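Stenberg Hallway Shoe Rack – Set-up and Use
Section 4: Sorting and placing the footwear

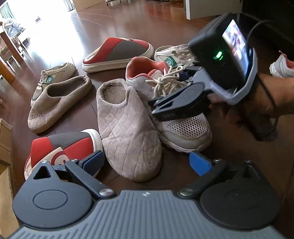 Page 56

Before you start

The rack must be assembled and fixed to the wall as described in Section 3. Do not load the shelves before the wall fixing is tight.

You will need:
– a soft brush
– a dry cloth and a slightly damp cloth
– the felt strips from bag 2
– the rubber mat for the lower tray

Choose a free piece of floor near the rack. Slippers and sneakers can be sorted together in the same session, also when they lie in no order. A glossy wooden floor is suitable, but please read the caution below first.

CAUTION: Small stones in the sole can scratch a varnished floor. Lift each shoe when you move it. Do not push it with the foot.

4.1 Making the pairs

1. Put all the footwear on the floor with enough space between to see each one. Turn the shoes which lie on the side, so that the sole is down.

2. Begin with the pairs which are easy to recognise. Slippers with two colours, for example red and gray, are found quickly. Put the left and the right next to each other, toes in the same direction.

3. Continue with the plain ones. Beige quilted slippers of similar size can be mixed up between family members. Compare the length of the soles before you decide on a pair.

4. Take the sneakers last. Hold a sneaker by the side, below the laces, or by the heel. Do not lift it by the laces alone, as this pulls the eyelets with time.

5. Shoes without a partner go into the lower tray until the other one is found.

Note: If you have the Tustlow children's insert, make the small pairs separately. The insert has its own shelf height (see Section 6).

4.2 Cleaning before storage

6. Brush the soles outdoors or over a newspaper. Brush from the heel to the toe.

7. Wipe white soles with the slightly damp cloth, then with the dry one. A thick sole has often a groove along the edge, and the dust stays there. Use the corner of the cloth.

8. For slippers with a fuzzy lining, shake them with the opening down and brush the lining lightly. Do not use water inside.

9. Leave everything which feels damp on the rubber mat overnight. Close the tray only in the morning.

CAUTION: Do not place footwear on a radiator or directly before a heater. The glue of the sole can become soft and the sole can open.

4.3 Placing on the shelves

10. Stick the felt strips on the front edge of each shelf. Press for a few seconds and wait one hour before loading.

11. Put the slippers on the lowest shelf, toes to the wall. The heels look out and you can step in without bending much.

12. Put the sneakers on the middle shelf. Loosen the laces a little and place the ends inside the shoe – loose ends can hang down and catch in the shelf below.

13. Keep the top shelf for shoes which are used seldom. If your rack has the Plillurero cover, pull it down to the first button only. Air must pass at the bottom.

14. Check that no shoe stands over the front edge by more than 2 cm. If it does, turn the pair sideways or move it to the deeper lower shelf.

Note: Quilted slippers are soft and can be pressed out of shape. Do not stack other pairs on them.

4.4 Care of the floor in front of the rack

15. Sweep the floor after sorting, also under the rack. The feet leave a space of 100 mm, enough for a flat brush.

16. Wipe a wooden floor with a cloth which is well wrung out. Wipe along the boards and dry at once.

17. If you use the Özkan door mat, lay it flat and check the door can open over it. The mat is ordered separately with part number 1812.

Repeat the sorting when the season changes. In August it is practical to air the winter slippers for one day before you put them back in use. Replace the felt strips when they are thin or the corners come up – do not glue new strips over the old ones.

Continue with Section 5: Adjusting the shelf height.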